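木のまな板の黒ずみと反り、オイルの塗り方について

投稿者：Theerawat Rojanasak
カテゴリ：台所用品・手入れ

引っ越しのときに知人から大きめの木のまな板を譲ってもらい、毎日使っています。使い始めて最初の春になりますが、気になる点が出てきたので教えてください。

一つ目は黒ずみです。片側の角だけ、点々と黒くなってきました。洗ったあとは水切りかごの横に立てかけていて、下になる角がいつも同じです。漂白剤を使ってよいものか迷っています。

二つ目は反りです。調理台に置くと、対角の二か所が少し浮いてカタカタします。包丁を使うたびに動くので、今は濡れ布巾を敷いてごまかしています。

三つ目はオイルです。店で「Pesari」という木工用オイルを勧められて買いましたが、説明書が簡単で、量も頻度もよく分かりません。オリーブオイルで代用している人もいるようですが、それでもよいのでしょうか。まな板の大きさは長い方が50センチ、短い方が40センチほどあり、流しに入りきらないので丸洗いも面倒です。

よろしくお願いします。

参考になった 14　コメント 2

Ama Quartey

家具の修理を仕事にしていて、まな板の削り直しも時々引き受けています。順番に書きます。

黒ずみはカビと考えてよいと思います。立てかけたときに下になる角に水がたまり、そこだけ乾かないのが原因です。木口、つまり木の断面が出ている側は水を吸いやすいので、なおさらです。塩素系の漂白剤は木が傷み、においも残るのでおすすめしません。浅いものなら紙やすりで落ちます。120番で黒い部分が消えるまで、次に240番で全体をならします。黒いところだけ削るとくぼむので、周囲も広めに削ってください。粉は乾いた布で取り、そのあと固く絞った布で拭いて一晩置きます。

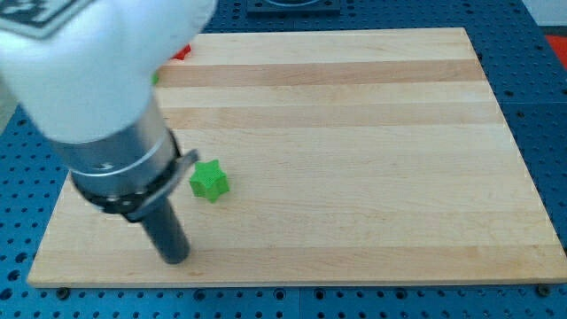 淡い色と少し濃い色の縞が入ったメープルのまな板。

反りは、両面の乾き方に差があると出ます。片面だけ濡らす、片面だけ日に当てる、といった使い方を続けると、濡れた側がふくらんで反対側へ曲がります。軽いものなら、へこんでいる面を固く絞った布で湿らせ、その面を下にして平らな台に置き、上に重しを載せて二日ほど様子を見ます。熱湯をかけるのはやめてください。接着して作ってある板では、継ぎ目が開くことがあります。対角が浮く反りはねじれなので、重しだけでは戻りきらないかもしれません。その場合は両面を鉋で平らにするしかなく、木工所に頼むことになります。

オイルについて。オリーブオイルやサラダ油は固まらない油なので、べたつきが残り、しばらくすると古い油のにおいがします。食器用として売られているミネラルオイルか、くるみ油や亜麻仁油のような乾く油を使ってください。Pesariは私は使ったことがありません。缶に「食品に触れる木製品に使用可」と書いてあるかどうかは必ず確認してください。書いていなければ、まな板には塗らない方がよいです。

塗り方は次の通りです。

よく乾いた板に、布で木目に沿って薄くのばす。
裏と側面にも塗る。木口は吸わなくなるまで二度、三度と重ねる。
三十分ほど置き、表面に残った油を乾いた布で全部拭き取る。
立てて一晩おく。乾く油の場合は数日かかる。

亜麻仁油などを拭いた布は、丸めて捨てると熱を持って発火することがあります。水に浸してから捨ててください。

頻度は月に一度で足ります。水を一滴落として、玉にならずにすぐしみ込むようなら塗り時です。

乾かすときは、木口ではなく長い側面を下にして、両面に風が通るように立てます。下に割り箸を二本かませるだけでもかなり違います。毎回上下を入れ替えれば、同じ角に水がたまることもありません。

参考になった 70

Danetell

うちは面倒なのでオイルは塗っていません。使う前に水でさっと濡らして、使ったらすぐ洗って拭く。それだけで何年も使っています。少し黒くなりましたが気にしていません。

大きい板は流しに斜めに入れて、半分ずつ洗えばいいです。肉と魚は別に小さい樹脂のまな板を買った方が早いです。

あと、食洗機には入れないこと。前に一枚割りました。

参考になった 3

Theerawat Rojanasak（投稿者）

お二人ともありがとうございます。缶を見たところ、食品に触れる木製品についての記載がありませんでした。Pesariは椅子に使うことにして、まな板用にはミネラルオイルを買い直します。

木曜日が休みなので、その日にやすりがけをして、一晩置いてから塗ってみます。反りは重しで試して、だめなら木工所に聞いてみます。割り箸は今日からやっています。

参考になった 2

この話題は解決済みです

お問い合わせ｜利用規約｜© Catau くらしの相談室｜ページの先頭へ戻る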